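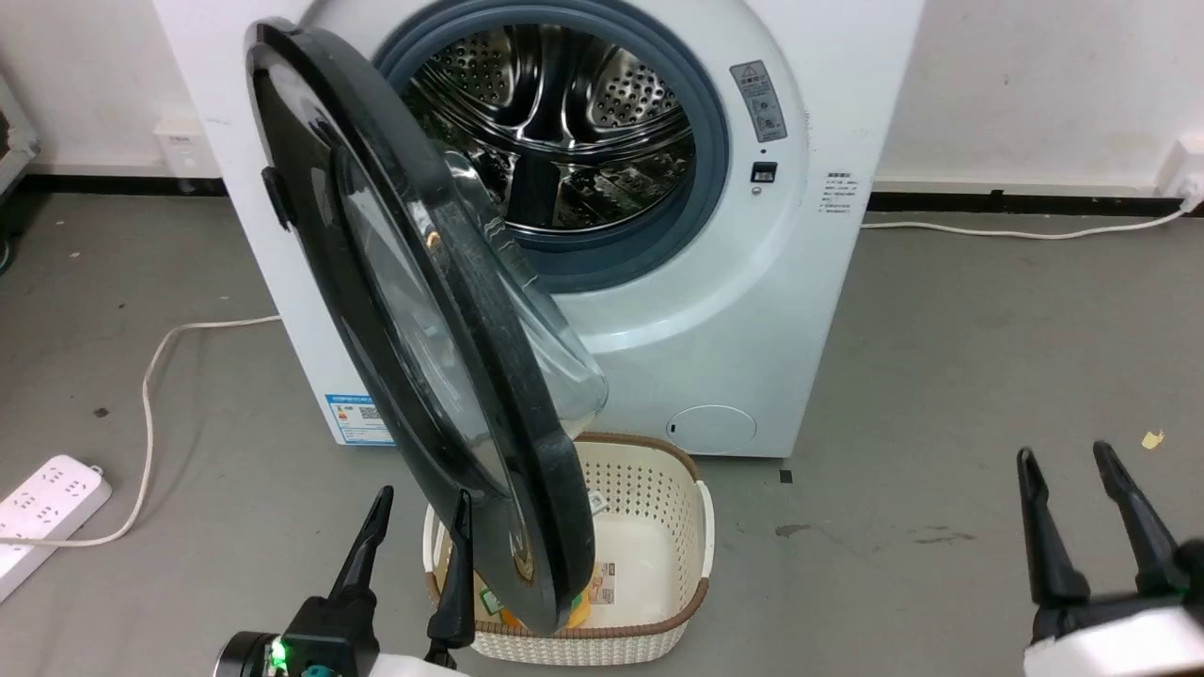

A front-loading washing machine with its door open

Last updated: 2018-09-20

Print this page | E-mail to a friend

Skostuvbridge take Jacobs Cup in last-minute drama

Skostuvbridge 3, Nivbridge 2. First time the hockey club have had their hands on the Jacobs Cup in 14 years, and they left it very late.

Two down at half time on a bumpy pitch at Uvska Park, with the wind against them and not much to show for their effort bar a green card. Then a completely different second half. Nivbridge hardly got out of their own end.

Nivbridge had started well. Quick passing, lots of it down the right, and the home defence all over the place for the opening spell. First goal a simple tap-in after a save by keeper Jintana Thongdee came back off a defender's stick. Second was a beauty, a hard low shot from the top of the circle. Thongdee got a foot to it but couldn't keep it out.

Skostuvbridge had one decent chance before the break. Rukhsana Malik clean through, shot wide.

Coach Roscoe Whitlock moved Malik into the middle at half time and pushed Latrice Achterberg further forward. Worked almost at once. Achterberg won the ball near halfway, ran at the last defender and slipped it left for Malik, who made no mistake this time.

Equaliser was scrappy. Short corner, blocked, blocked again, then Achterberg poked it in from close range with people falling over all round her. Nivbridge thought it had hit a foot on the way through. Umpires had a chat and gave it.

Visitors had their best spell of the half after that and Thongdee made a very good save down to her left, plus another with her helmet that she can't have known much about. A Nivbridge shot also clipped the post and went behind.

Looked like penalty strokes. Then with the clock almost gone Skostuvbridge won one more short corner. Same routine they had made a mess of earlier in the game - this time the ball was stopped dead and Malik hit it flat and hard into the backboard. Hooter went before Nivbridge could get anything going from the restart.

"I'd told them at the break to just get the next one and see," said Whitlock. "We were giving the ball away for no reason. Second half we ran harder than they did and I'm dead proud of them. Rukhsana will tell you she should of had four."

Malik said she had been "furious" about the early miss. "I couldn't stop thinking about it in the huddle. Latrice told me to shut up and get on with it, so I did."

Nivbridge captain Talha Lashari, who runs the mixed side as well as playing at the back, was not happy about the second goal but shook hands all round. "It hit a foot. I was stood right there. But we stopped playing after half time and you can't do that in a final. Fair play to them, they wanted it."

The two sides meet again in the leauge in February, at Nivbridge this time.

Achterberg was named player of the match. She took a knock to the wrist near the end and is having it looked at, but hopes to be fit for Saturday's game. Push back at the usual time, spectators free, please use the top gate as the bottom one is locked.

Skostuvbridge: Thongdee in goal, Malik and Achterberg the scorers. Full teams and results will go up when we get the sheets.

Contact the sports desk | Copyright Skostuvbridge News 2018 | Back to top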